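4.2 Keeping to the rules on a shared road

I'll admit this is the part of the Pladberg work I argued over most. Our first rule set told the planner to treat anything standing at the curb as parked, and I never liked it! A queue and a row of parked cars can look awfully alike from behind, so we now make the planner hold its label open for 3 seconds before it may cross a broken center line (Kartha's draft guide asks for 2).

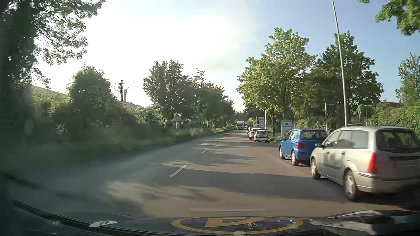 Figure 2. Two-way road with a line of vehicles on the right and a truck farther ahead.

We ran the new rule on 379 clips from the Woltano set, all of them daytime, and I'd want night driving in there before anyone writes it into a standard.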